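Washing old white cotton before you cut it: hot, cold, or not at all?

Fabric and Thread board > Prep and Care

tiderhill
Posted May 9, 2020

Hi all! I've been sewing with secondhand cotton for a while now and I am completely hooked. Old white cloth has a softness you just can't buy new, and it presses like a dream once you get it behaving. My question is about what everyone does before the scissors come out. My grandmother washed everything hot, twice, and I've always copied her, but a lady in my sewing circle says I'm wearing the cloth out for no reason.

White cloth on the table, all wrinkles:
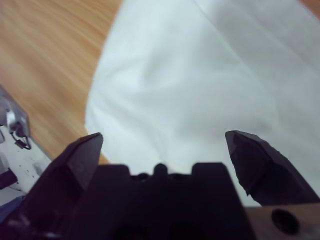
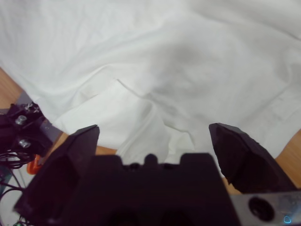
Does old cotton that has been through years of laundry still shrink?

stilleo_jo
A little, in my experience, and mostly in the length. Years of washing take most of the shrink out, but if it was always washed cool and line dried, one hot wash can still pull it in. I cut a test square, mark the sides in pencil, wash it the way the finished thing will be washed, and measure again. Takes an evening and then you know!

gokce_quilts
Team hot wash here. If I'm making pillowcases they're going to get hot washes for the rest of their lives, so let it happen now. I had a whole nightgown come up short at the hem years ago and I still think about that hem.

wokilska
I'm going to disagree with gokce (with love). Hot water on really old cotton is rough, especially if it's already thin in the middle. Hold it up to a window first. If you can see daylight through the center and not along the sides, go cool and gentle, and cut your pieces from the edges where the cloth is still strong. I made a christening slip from edges only and it's my favorite thing I've ever sewn.

gokce_quilts
Fair enough for a christening slip! That gets worn once. Pillowcases don't.

tiderhill
The window trick is so good, I'm stealing it. What about yellow patches? I've got a piece with a big one near the fold line.

stilleo_jo
Long soak, oxygen bleach, warm water, lots of patience. I leave mine overnight and change the water in the morning. Please don't use chlorine bleach, it eats the fibers and you'll have holes by September.

Ayten Özkan
I taught evening sewing classes for 15 years, so I have opinions! Rinse more than you think you need to. Leftover detergent turns yellow under the iron and people blame the cloth. After that, dry it flat or on a line, pull it square while it's damp, and iron before it's bone dry. You'll find the grain so much more easily. And tear a strip instead of cutting if you want a true straight edge, it's the most satisfying sound in the world.

wokilska
Tearing, yes!! Though on the thin stuff I'd pull a thread and cut along the gap. I've had old cotton rip sideways on me and take a good sleeve with it.

Ayten Özkan
Pulling a thread is slower but I won't argue with it for anything fragile.

gokce_quilts
Does anyone starch before cutting? I do, and it makes a floppy old piece feel like paper. Rotary cutter goes through beautifully.

stilleo_jo
Always for quilting, never for clothes. I can't tell how it'll drape when it's stiff.

tiderhill
You've all been wonderful. I'm doing a test square tonight, one hot and one cool, and I'll post both measurements when they're dry. If they match, I owe the lady in my sewing circle a cake.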